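A visit to the Staniforth workshop

The Staniforth is a shared workshop at the back of a former bus garage, and in December it opened its doors for an afternoon to anyone who wanted to see what the members were making. I went mainly for Jiko, the two-armed robot that Edeltraud Dreßler and Dean Bloxham have been putting together there for the past two winters. They had it set up with a small grocery display.
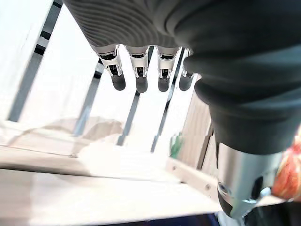
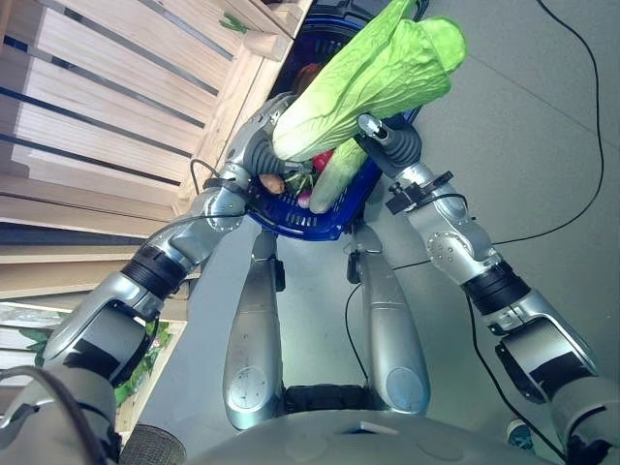
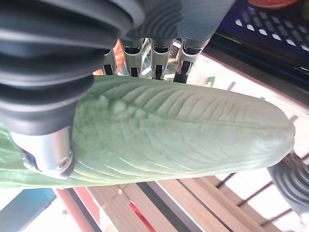
Dreßler does the mechanical side and Bloxham writes the control code. Both have day jobs, and most of the work gets done after eight in the evening, when the laser cutter is off and the power supply is steadier. The build log is an ordinary ring binder. It had reached page 542 on the day I visited, and a good part of that is wiring diagrams with corrections in red pencil.

I asked what had taken the most time. Dreßler said cable routing, and then showed me a box of failed cable clips. She prints them herself on the shop's Jerkeck printer and has gone through 4 versions. The first ones cracked at the screw hole. The current ones are thicker and hold, though she still isn't happy with how they sit near the elbow.

Bloxham's problem is grip force. A setting that works for a potato will bruise a tomato, and he keeps a table of values for each item. He would like the software to work it out from the motor current alone – so far it does this well for hard vegetables and badly for anything with leaves. The produce comes from a market stall down the road and goes into soup for the members at the end of the session.

The rest of the open day was smaller. In the next bay a group called Pinimura was building a plant-watering controller, and there was a bench of half-finished clocks. Tea was in the old ticket office. A visitor asked what membership costs, and the answer was 200 dollars a year plus materials, with a key after the safety course.

I went back to Jiko before leaving. Bloxham had the laptop open and was changing numbers in his table, and Dreßler was looking for a hex key. They plan to work on the wrist next, then move the control computer into a proper case. The workshop opens to visitors again in the spring. Parking is on the street, and the side door is the one to use.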